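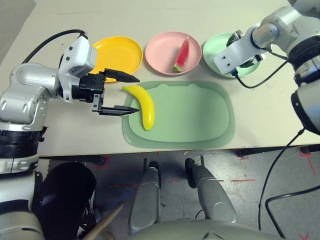

Keeping the Couple Dances: An Interview with the Artistic Director of the Nasberg Ensemble

March 26, 2018

The Nasberg Ensemble has presented traditional couple dances in the Garari district for 70 years. Its present artistic director joined as a junior dancer and assumed responsibility for the repertoire after a long period as rehearsal leader. The Arts Office met with the director at Dijkstra Hall, where the ensemble rehearses, to discuss the new season and the condition of the ensemble's archive.

The archive now holds 188 dances in written form. Many were set down by earlier members in private shorthand, and the director regards their transcription as the most pressing work before the organisation. "We have pages where one person has written 'turn as usual'," the director said. "At the time everyone in the room knew what the usual turn was. We have found four versions of it, and all four are defensible."

Asked how such disagreements are settled, the director explained that the ensemble prefers to record every version and to perform the one that suits the music. The fiddle tunes are generally better documented than the steps. Where a tune has a strong third beat, the dancers will try each version against it before a decision is entered in the programme notes.

"I would sooner leave a gap than fill it with something I made up on the way to rehearsal," the director said. "If we do compose a figure, it is marked as ours and given a year."

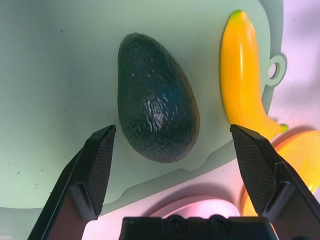

New members begin with the pivot, in which two partners turn closely around a shared centre while travelling along the line of dance. The director considers it the foundation of the style and allows a full 60 minutes for it at the first class. Beginners tend to carry their weight in the shoulders, and the correction is made by way of a fruit. "I tell them to think of an avocado," the director said. "Narrow at the top, wide and rounded at the bottom, and if it tilts a little to the left, as it does on the green board, the bulk of it is still low down. That is where I want the weight in a pivot." A good couple, in the director's view, can lean in the same manner without the feet showing any alarm.

The ensemble's dress was also discussed. Members wear wool waistcoats and skirts made to patterns kept in the archive, although a lighter cotton version has been approved for outdoor appearances. The colour of the aprons remains a matter of some debate among the older members. The director declined to take a side.

The season's principal engagement will be in June at the Wudier Theatre, which seats 1,072. It is the largest venue in which the ensemble has appeared, and the director acknowledged that dances intended for a farmhouse floor do not always read well from a balcony. Two of the longer sets have been widened, and the opening procession will enter through the aisles. The musicians will be seated on stage, without amplification for the slower tunes.

"My predecessor would have objected to the aisles," the director said. "I have kept the steps exactly as we received them. The route to the stage was never written down."

Open classes resume at Dijkstra Hall after the June performance. No partner or previous experience is required, and smooth-soled shoes are recommended.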